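第四节 台面布置（厨房）

2023年12月31日
文：Wayne Bunting

接上一节。水电都验过了再做这一节，没验过的先回去。台面没擦干也先别往上摆东西。

适用范围：Hägglund 公寓的标准厨房，白底灰纹台面，后墙贴小方块马赛克。别的户型大致能套，尺寸自己量。岛台不归这节管，看第五节。

4.1 开始之前

手边备好：
- Stundar 抽屉收纳架，连同编号881的配件袋
- 竹砧板，带汁槽的那种
- 储物罐若干，方的圆的都行，盖子要能盖严
- 餐具筒
- 软布，两块以上
- Prorex 中性清洁剂
- Sterkton 防滑垫
- 卷尺、铅笔、美纹胶带

钢丝球不要带进来。去污粉也不要。上一户就是这么磨花的，灰纹那块地方磨出一片雾，侧着光一看全是圈。

注意：后墙填缝剂如果是新打的，满72小时再靠东西。没满就先做抽屉里面，台面靠墙那一排往后放。填缝什么时候打的，看门后贴的施工单，单子找不到就按没满算。

4.2 清台面

1. 台面上所有东西搬走，一件不留。插座上的东西也拔了。
2. 干布先走一遍，把碎屑往身前带，用手接住。别往后推，推进墙根缝里很难弄出来。
3. Prorex 按瓶身说明兑水，喷布上，不要直接喷台面。
4. 从里往外擦。墙根那条缝用布包着指甲走一遍。
5. 清水布再擦一遍。然后干布。
6. 马赛克的缝同样处理，只擦最下面几排就够，上面的等第七节讲油烟的时候一起做。

马赛克颜色深浅不一，海绿、蓝绿、深橄榄，夹着偏褐的，这是原样，不是脏。有人拿刷子刷了一下午褐色的那几块，刷不掉的。真的脏摸上去发粘，褐色的砖摸上去是滑的，分得出来。

小心：醋、柠檬、除垢剂一律不要碰台面。洒了马上清水擦，别等。台面上的印子一旦吃进去就不归清洁管了，要报修。

4.3 定位

先定砧板，再定别的。顺序别反。很多人先把罐子摆得漂漂亮亮，最后砧板没地方放，横着竖着都碍事，全部重来。

1. 站在平时切菜的位置，两手自然放下，手落在哪儿，砧板中线就在哪儿。
2. 砧板长边与台面前沿平行。前沿留一掌宽。
3. 用美纹胶带在四个角贴小记号，贴短一点，之后要撕。
4. 砧板后沿到后墙之间是存放区，前面和两侧是操作区。操作区平时不放东西，正在用的碗、盘例外。
5. 后墙到台面前沿不一定每户都一样，量一下写在本节末尾的空白处。存放区最深37厘米，超过就占到操作区了，往回收。

注：砧板角上如果有缺口或倒水的小口，朝身前放，左手惯用的朝左前，右手惯用的随意。倒汁水的时候整块端起来，对着水槽，不要在台面上斜着倒。

砧板下面垫 Sterkton 防滑垫。垫子比砧板小一圈，四边都看不见才对。露出来的部分会积渣。垫子裁的时候用剪刀，不要放在台面上拿刀划！

4.4 收纳架按装

收纳架靠后墙，放在砧板正后方或者略偏一点。不上墙，不打孔，直接坐在台面上。

1. 打开881号配件袋，里面是脚垫和把手螺丝。脚垫6个，都贴底板，四角和中间。少了先别装，找我补。
2. 架子翻过来放在软布上。底板擦干净，贴脚垫，每个按住一会儿再松手。
3. 把手。螺丝从抽屉里侧往外穿，手拧到底，再用螺丝刀带小半圈。别使劲，木头会裂。
4. 抽屉推进去，拉出来，再推进去。发涩就在滑槽里抹一点蜡烛头。
5. 架子抬到位，不要拖。拖一下脚垫就歪了。
6. 背板离墙留一指。透气。

抽屉里放什么各家随意，建议左边茶包、调料小袋，右边封口夹、开瓶器一类零碎。湿的东西不进抽屉。刀不进抽屉，刀有刀的地方，见第六节。

架子顶上可以放东西，轻的。颜色杂的小件叠成一摞，放中间或偏左，小木盒放在一头压一压。麦片盒高，立在最后面靠墙，字朝外，拿的时候从上面抽。玻璃的不要上架顶，满的油瓶也不要。

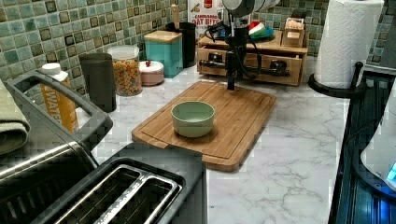 架顶摆完，退后一步看。比架子还高的东西只留一排，再多就会倒。如果家里有小孩够得着抽屉把手，架顶就更要少放，拉抽屉的时候整个架子会跟着动一下。

4.5 罐子和餐具筒

一条线，全部靠后墙，从收纳架往左排。右边的台面空出来给水槽和沥水，右边别排罐子，每次都有人排，每次都受潮。

排法：

1. 餐具筒离收纳架最近。木勺、锅铲都插在里面，头朝上，柄朝下也好朝上也好，自己统一。取的时候不用越过别的东西。
2. 方罐挨着餐具筒，可以稍微往前一点，不一定死贴墙。
3. 糖罐小，放前面。放后面等于没有，三个月之后会发现又买了一罐糖。
4. 透明玻璃罐放颜色好看的，彩色的圈圈麦片之类，离水汽远。
5. 高罐收尾，放最左边。高罐在中间的话后面的全挡住，而且拿矮的时候袖子会碰到。

罐与罐之间留缝，手指能伸进去擦就行。不要挤。

装罐之前：
- 罐子洗完倒扣，彻底干了再装。盖子内圈的水用纸吸。
- 旧的倒出来，新的先进去，旧的放上面。
- 开封日期写在美纹胶带上，贴罐底。贴侧面也可以就是难看。
- 不透明的罐子必须写内容。盐和糖搞混过一次就知道了。

注意：带木盖的罐子，盖子不泡水，不进洗碗机。湿布擦，立起来晾，别平放在台面上，平放底下会闷出一圈水印。盖子发霉的换掉，不要刮。刮完看着干净，过几天又出来。

注意：玻璃罐拿罐身，不要拎盖子。盖子松的时候罐身会掉。砸在台面上两样一起坏。

4.6 碗和常用小件

备料的小碗一次拿一个，放在砧板上或者砧板旁边。用完进水槽，不要在台面上攒着。哑光釉面的碗容易留金属划痕，搅拌用木勺或者硅胶的，划痕用一点小苏打糊轻轻打圈，冲掉。注意是在水槽里打圈，小苏打别带到台面上来。

砧板上放碗的时候碗底要平，汁槽那一圈不要压着放，会翘。

热锅热碗不直接上台面。垫木垫或者折两层的厚布。竹砧板也不是锅垫，急的时候放一下，第二次第三次就开裂了。

4.7 竹砧板第一次用

新板子先做这个再切菜。

1. 温水冲，两面都冲，马上擦干。不泡。
2. 立着晾到摸上去不凉。
3. 食用级矿物油，倒一点在布上，顺着纹路抹，槽里也要抹，侧边也要抹。橄榄油不行，会哈。
4. 放一晚。
5. 第二天干布擦掉多余的，摸着不粘就能用了。还粘，再擦。

以后看情况补油，颜色发白、水滴上去不成珠就该补了。冬天开暖气补勤一点。Hägglund 的暖气到二月最干，那时侯最容易裂，提前抹。

生肉和水果不要用同一面。两面都有槽的在侧边写个小字区分，一面有槽的就另备一块小的。

有异味：粗盐撒上，半个柠檬搓，冲，擦干。还是那句，在水槽里做，柠檬汁不要流到台面。

4.8 电器和线

台面上插电的东西，线从后面走，不要从砧板前面过。多余的线绕起来用扎带扎好，扎带别勒太紧。水壶的底座和罐子那一排隔开，水汽会往上走，正上方也不要有木头的东西。

插头有水不要拔。先断总闸，然后擦，然后拔。

烤面包机用的时候往前拉，用完等凉透再推回去，盒子、纸袋都离远点。麦片盒尤其，纸的。

4.9 收工检查

逐条看，做完打勾：

□ 胶带记号已撕，胶印已擦
□ 砧板不晃，垫子不外露
□ 抽屉顺，把手不松
□ 架子背后有缝
□ 罐盖都盖严，底下有日期
□ 餐具筒里没有水
□ 操作区没有放多余的东西
□ 插座附近干的
□ 台面侧光看一遍，没有水印

有一条不过就回到那一步。不用全部重来。

4.10 日常

每晚：台面擦一遍，砧板立起来，碗进柜。木勺干了再插回筒里。
每周：罐子整排挪开擦墙根。先挪右边的，一个一个往前挪，擦完按原样推回去。收纳架不用挪，抬起一头擦底下就行，最好两个人。
每月：餐具筒倒空洗一次，筒底比想的脏得多。抽屉抽出来倒碎屑。看一遍罐底日期。

4.11 常见问题

架子晃：脚垫掉了或者贴歪了，多数是中间那两个。揭下来重新贴，底板要先擦油。台面本身不平的很少，真不平报修，不要塞纸片，纸片吸水。

抽屉关不严：里面东西顶住后面了。先掏空再看滑槽。把手螺丝太长也会顶，换配件袋里短的。

麦片软了：盖子圈老化，或者罐子当时没干透。软了的倒在烤盘上低温烘一会儿，能救一部分。罐子洗过，晾干，在装。

墙根发黑：水汽加碎屑。棉签蘸稀释的 Prorex，一点一点来，擦完开窗。反复发黑说明填缝开了，报修，写清楚是哪一段。

砧板弯了：凹的一面朝下，放平，上面盖湿布，压重物，过一夜。弯得不多能回来。弯得多的换掉。

台面有一圈白印：先干布，再清水布，再等一天。还在，拍下来报修。别自己拿抛光膏试。

配件补领写明881，写户号，写缺什么。只写“缺零件”的我没法发。

本户尺寸（自填）：
后墙到台面前沿 ________
收纳架左侧到墙角 ________
砧板长边 ________

第五节 岛台与吊柜，见下页。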